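04/12/2021

I have played basketball for the Bamesside over-forties since October, and last night we won our first match. I want to write it down before I forget the details, because my wife says I already tell it differently each time.

When I moved to this country I did not expect to play again. At home I was a guard in a small club, many years ago, and I thought my knees had decided the matter. Then I saw a paper on the wall of the sports hall, next to the price list for the badminton courts. It said "all levels welcome". I am now a person who knows what this means. Half of the team played at university and the other half came to lose weight.

## The match

We played away at Westatley, in a school gym which is too short. When you catch the ball at the half line, you are almost in range for a shot. Their supporters sit very near and one of them had a drum.

The first quarter was bad for us. We gave the ball away many times, mostly on the same pass, from the wing to the top, which they were waiting for. I made this pass two times myself. Our coach did not shout. He only changed us to a zone defence, and I must admit I was against it, because in a zone we usually forget the corner.

But they could not shoot from the corner! We were seven points behind at half-time and level before the last break. Our centre, who is very calm and has a bad back, finished with 24 points, nearly all of them from close to the basket. I scored four, and two of those were free throws, so please do not imagine something great.

The end was slow. They had to foul us, we missed, they missed also. With a few seconds left their best player took a long shot that went round the ring and came out again. I was standing under it with my arms up and I did nothing useful – the ball simply fell into my hands.

## What I do between the matches

We train only once a week, so I try to do a little at home. In the garage I do ball handling on both sides, and after that I skip with a rope until some 600 turns. My target was 1000 but the neighbour below us works at night, and the garage is under his bedroom.

My shoes are still the old pair of Enisik. The soles are finished and on a dusty floor I slide like on ice. I tried a pair from Pal in the shop and they were comfortable, only a bit narrow at the front. I will wait for the January prices.

For drinking I take plain water, and when I come home I have a glass of milk and something salty. The younger ones have powders with strong colours. I tasted one and I will stay with the milk.
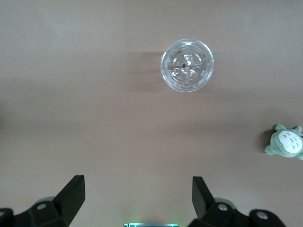
## Next week

Our next match is at home, against the team which is first in the table. They beat us heavily in the autumn, and I still remember how tired my legs were on the stairs the day after. The coach wants us to keep the zone and run back faster after a missed shot. I have offered to bring the oranges, and I must also find my second knee support, which I think is in the car.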